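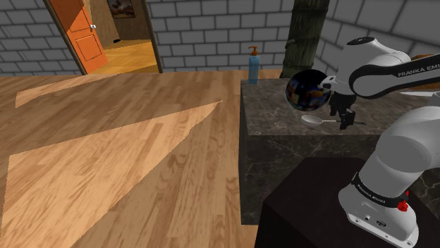

Bancada de mármore na cozinha: manchas de ácido, selante e polimento
Fórum Casa e Obra > Pedras naturais e revestimentos
24 de março de 2021

elaine_lacerda
Bancada de mármore branco nacional, polido, 2 cm, instalada em maio do ano passado. Apareceram marcas foscas em volta da cuba e na área de preparo, visíveis só com luz rasante. Não saem com detergente neutro. O marmorista orçou 1.230 reais para repolir tudo e aplicar um impermeabilizante da linha Elska. Outro profissional cobrou 590 só pelo selante, sem polir. Pergunto duas coisas: o selante resolve as marcas? E faz sentido selar sem polir antes?

quartzito_71
Marca fosca sem alteração de cor é ataque ácido, não é mancha. O carbonato de cálcio reage com limão, vinagre, vinho, molho de tomate e perde o brilho naquele ponto. Selante de penetração reduz absorção, só isso. Não recupera brilho e não impede a reação na superfície. O orçamento de 590 deixa as marcas exatamente onde estão.

elaine_lacerda
Então o segundo orçamento está descartado. O primeiro inclui "cristalização". É a mesma coisa que polimento?

olaia.alcaraz
Não. Polimento é abrasão mecânica em sequência de grãos e termina com pó de polir, normalmente à base de ácido oxálico. Cristalização é tratamento químico com fluorsilicato e lã de aço, que forma uma camada fina na superfície. Em piso de tráfego tem seu lugar. Em bancada onde se prepara comida eu não aceitaria sem ver a ficha técnica do produto.

pedra_e_cal
Discordo em parte. Cristalização bem feita em mármore de bancada dura anos e o brilho é superior. Faço há bastante tempo e não tive reclamação. O problema é gente que aplica por cima de superfície riscada, aí o risco fica lá embaixo, brilhando.

olaia.alcaraz
Não ter reclamação não diz muito sobre adequação a contato com alimento. Qual produto você usa? Tem laudo?

pedra_e_cal
Uso o da Friesen. O fabricante fornece a ficha quando solicitada. E a camada não fica solta, ela reage com a pedra.

olaia.alcaraz
Ficha de segurança para o aplicador e aprovação para contato com alimento são documentos diferentes. Se tiver o segundo, publique aqui.

ada_santoro
Voltando à pergunta original. Elaine, antes de contratar qualquer coisa faça o teste de absorção. Pingue água limpa em cinco pontos da bancada, incluindo um perto da cuba e um longe do uso. Deixe 15 minutos, seque com papel e olhe a cor. Se a pedra escureceu, está absorvendo e o selante se justifica. Se não mudou, o selante original ainda trabalha e você só precisa tratar o brilho.

elaine_lacerda
Fiz o teste. Escureceu em dois pontos, ambos ao lado da cuba. Nos outros três não mudou. Os dois que escureceram voltaram à cor normal depois de umas horas.

ada_santoro
Resultado típico. Selante gasto na zona molhada e íntegro no resto. Polir remove parte do selante de qualquer forma, então a ordem é: polimento, secagem completa, selante em toda a peça. Não deixe aplicar no mesmo dia do polimento a úmido. Umidade presa sob o selante pode gerar uma sombra que demora semanas para sumir.

hpesonen
Alternativa que ninguém mencionou: acabamento levigado. Moro com uma bancada assim há nove anos. O ácido ataca do mesmo jeito, mas, como a superfície já é fosca, o contraste da marca é baixo. A manutenção é com esponja abrasiva fina, sem chamar profissional. Desvantagem: poro mais aberto, absorve mais, selante com mais frequência.
Hanne Pesonen

quartzito_71
Para quem cozinha todo dia é a opção mais racional. Brilho espelhado em calcário metamórfico dentro de cozinha é manutenção perpétua.

pedra_e_cal
Levigado engordura. Já tirei muito levigado de cozinha para devolver brilho a pedido do cliente. E a cor perde profundidade, em mármore branco fica com aspecto de giz.

hpesonen
Engordura se não for selado. O aspecto é questão de gosto. Levigado em grão 400 fica bem mais fechado que em 120 e o toque é quase acetinado. Peça amostra na mesma chapa, se o marmorista guardou a sobra do recorte da cuba.

elaine_lacerda
Guardou, está aqui em casa. Vou levar para ele fazer metade em 400 e metade polida. Sobre a limpeza diária: detergente neutro e pano de microfibra estão corretos? A faxineira usava um multiuso da Eteo com "fragrância de limão".

ada_santoro
Detergente neutro diluído, enxágue, secar. Quanto ao multiuso, fragrância não significa acidez, olhe o pH no rótulo ou meça com fita. Abaixo de 7, fora. Desengordurantes muito alcalinos também não são boa ideia, degradam o selante. Nada de removedor de calcário em volta da torneira, que é a origem mais comum de marca junto à cuba.

elaine_lacerda
Removedor de calcário na torneira, uma vez por semana. Isso explica o formato do arco fosco.

ltapley
Uma observação sobre a emenda. Se a bancada tem junta colada perto da cuba, peça para verificar a massa plástica antes do polimento. Disco diamantado em cima de massa mal curada arranca material e deixa um sulco. Aconteceu numa obra que acompanhei em Trarkilbridge e a junta teve que ser aberta e refeita.

quartzito_71
Bem lembrado. Confira também a borda da cuba de embutir. O silicone velho deve sair antes do serviço e ser refeito depois, com silicone neutro. O acético mancha mármore.

elaine_lacerda
Há uma junta a um palmo da cuba, com um desnível que sinto com a unha. Vou mandar foto para o marmorista e pedir que refaça o orçamento sem cristalização, com selagem em outro dia e silicone neutro incluído.

pedra_e_cal
Desnível que se sente na unha ele tira no grão 60 ou 120, mas tem que trabalhar a área toda em volta, senão fica uma depressão que aparece no reflexo. Se optar pelo levigado, incomoda menos. Nisso concordo com a Hanne.

olaia.alcaraz
Continuo esperando o documento do produto.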